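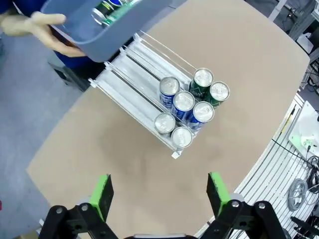
Canned drinks in a dispenser tray.

Travel Help > Mountain regions > Buses and local trains

18 minutes at Prendano between the train and the 166 bus – enough with two bikes?

Posted by coldframe_77 on 19 May 2020

I am planning a one-way trip for next April and would like someone who knows the line to check the transfer. Two adults, two ordinary touring bikes (not folding, not electric), four panniers each plus a handlebar bag.

The plan is to take the regional train up the valley to Prendano, arriving 14:42, then the 166 bus over the Rasis pass to Grodetti, leaving 15:00. That is 18 minutes on paper. The next 166 is at 18:30 and gets in after the office of our guesthouse closes, so I would like to avoid it.

Points I have not been able to settle from the timetable PDF:

Whether the 166 leaves from the station forecourt or from the stop marked "Prendano Centro", which looks to be on the other side of the river.

Whether the bike rack runs in April. The PDF has a bicycle symbol next to the 15:00 departure and a footnote, but the footnote letter is missing from the list at the bottom of the page.

Whether the train ticket covers the bus. The train planner sells me a ticket to Prendano only. The bus is run by Pelupessy and has its own fare table.

What happens if the pass is closed. I have seen a 243 bus mentioned in an old thread as a replacement, with no details of the route.

We could ride over the pass, but the climb from Prendano is steep for loaded bikes and I would sooner save the legs for the descent on the following day. Spending a night in Prendano is possible but would cost us one of the days planned on the far side.

Thanks in advance.

valleyticket

18 minutes is fine. I have done it with less. The bus driver can see the train come in and normally waits for it.

Take the front car of the train.

Tarmo Ozoliņš

I use this line several times a year, in both directions, and have taken a bike on it in spring and in fall. The previous reply is correct if the train is on time and if you leave from the right stop. I would not rely on the bus waiting. There is no formal connection between the two operators at Prendano, and the 15:00 departure has left in front of me while the train was still unloading. Other drivers do hold it. It depends on who is driving and on whether the bus is already late from its previous run.

The stop

There are three stops in Prendano with similar names. The 166 starts from Prendano Autostazione, a set of bays beside the station building. It then calls at Prendano Centro and at Prendano Ponte before the climb. Bikes can be loaded only at Autostazione. At the other two the bus stops in the traffic lane and the driver is not permitted to open the rack. If you walk to Centro by mistake you will be allowed to board without the bikes, and that does not help you.

From the platform to the bays there are two ways. The underpass has stairs with a metal channel along one side, which is too narrow for a wheel with a fat tire and too steep for a loaded bike of any sort. The second way is the level crossing at the north end of the platform. It closes while a train is standing in the station, so you wait until your own train has left. That uses up several minutes of your transfer. With panniers off and two trips through the underpass you will be faster than the crossing, provided one person stays with the bags.

The rack

The rack is a rear-mounted carrier with five positions. It is fitted for the whole period of the summer timetable and for the preceding weeks if the road is open. In April this means that it is usually on the bus but is not guaranteed. The missing footnote is an old error. In the printed version it reads "bicycle transport subject to road conditions."

Each position takes a bike with a wheelbase in the normal range and tires of ordinary width. Fenders are accepted if they clear the front hook. Panniers, pumps, bottles, and anything held on with a strap must come off before loading. The driver will ask for this and will not start until it is done. Panniers go in the hold on the right side of the bus.
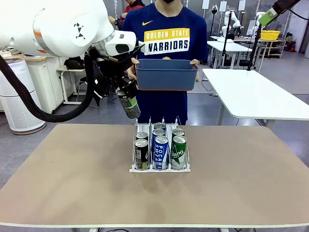
Positions can be reserved by phone with Pelupessy until the evening before. They cannot be reserved online. You are given a number, which you write down and show to the driver. Without a number you are loaded in order of arrival after the reserved bikes, and on the 15:00 this is the usual reason people are left standing. In April demand is low, but a single club outing fills the rack, so I would make the call anyway.

Fares

Your train ticket ends at Prendano and has no value on the bus. Pelupessy sells a zone ticket that is valid for 60 minutes from stamping. The scheduled running time from Prendano to Grodetti is longer than that, but the rule applies to the time of the last boarding, so one ticket covers the full trip as long as you do not get off on the way. If you break the journey at the Rasis pass, for example to look at the lake, you need a second ticket. The bike needs its own ticket, sold by the driver only, cash only. Small bills are appreciated.

There is also a regional day pass that covers both operators. For two adults going one way it comes out more expensive than separate tickets. It becomes worthwhile if you come back on the same day, or if your train leg starts well down the valley. Work it out from your own starting station. Bikes are not included in it in either case.

If the pass is closed

When the road is closed the 166 turns around at the last village below the barrier and does not reach Grodetti at all. The board at Autostazione then shows the 166 as running, with the shortened destination in small type. Read the destination and ignore the number.

The 243 is not a replacement in the strict sense. It is a normal service that goes around the mountain by the lower road and reaches Grodetti from the opposite side. It starts from a junction station further down the line, so you would have passed it on the train. For this reason you should check the state of the pass before the train gets there. The 243 has no rack. Bikes travel in the hold, two at most, lying flat, with the front wheel removed. I have carried one this way without damage, with a piece of cardboard over the rear derailleur.

Sequence I would follow

1. The evening before, phone Pelupessy and reserve two rack positions on the 15:00. Ask in the same call whether the pass is open and is expected to stay open.

2. On the day, check the road report again before the junction station. If the pass is closed, get off there and take the 243.

3. Sit in the front car. The bike space on the regional train is at the rear on some sets, and in that case one person should travel with the bikes and the other should go forward.

4. Take the panniers off the bikes before the train arrives. Clip each pair together with a strap so that one person can carry four in a single trip.

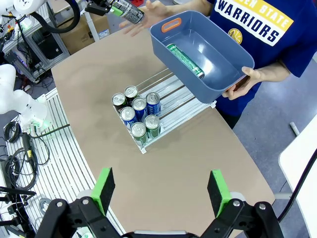
5. At Prendano, the person in the front car goes directly to the bays and tells the driver that two reserved bikes are coming. In my experience this has more effect on whether the bus waits than anything else you can do.

6. Load the bikes yourselves, heavier one nearest the bus. The driver closes the bar and checks it.

7. Stamp the zone tickets on boarding and buy the two bike tickets from the driver.

If the train is more than ten minutes late, I would stop hurrying and accept the 18:30. Call the guesthouse in that case. Most of the ones in Grodetti have a key box and will give you the code over the phone.

coldframe_77

Thank you, this covers all four points. I had not realized that Centro and Autostazione were treated differently for bikes, and had in fact drawn our route to Centro. The guesthouse has confirmed by email that there is a key box, so the 18:30 is acceptable as a fallback.

One follow-up: is the phone line at Pelupessy answered in English?

Tarmo Ozoliņš

During office hours, usually. In the evening you get the depot, where it depends on the shift. Have the date, the departure time, and the word for bicycle ready and it will work. The bus number helps too, as the depot handles the 166 and the 243 from the same desk.

passo_lento

Adding one thing to the above. The elevation at the Rasis stop is high enough that it can be below freezing there in April while Prendano is mild, and the bus heating is not strong. Keep a jacket out of the panniers before they go in the hold. The hold is not opened again until Grodetti.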